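**Ticket 628: hand tracker swaps left and right (Skultlow perception, box folding set)**

Reopening this one, sorry all! I reran the Ulex build overnight and it's still flipping the hand labels whenever the fingers get close together over a blank. The colour of the boxes might be part of it, but I'm only guessing there. 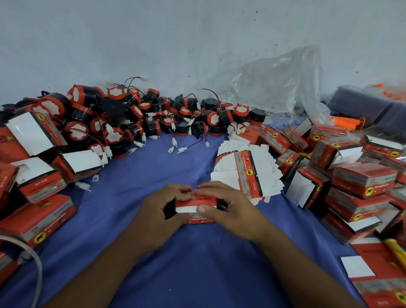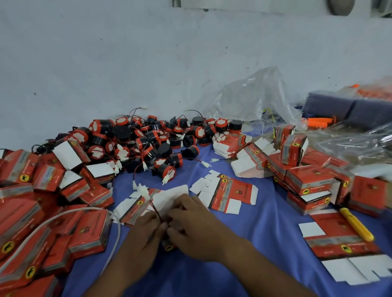

Tried so far:

- bumped the smoothing window from 2 to 4, fewer flips but the wrist lags badly
- turned off the Saltel colour prior, no change
- seeded left/right from the forearms (best so far, 26 flips left in the whole run)

I reckon the forearm seed is the go, but it drops out after every re-detect and I can't find where `track_id` gets cleared. Can someone on the Lindholm side check the reset hook? Leaving this open till then.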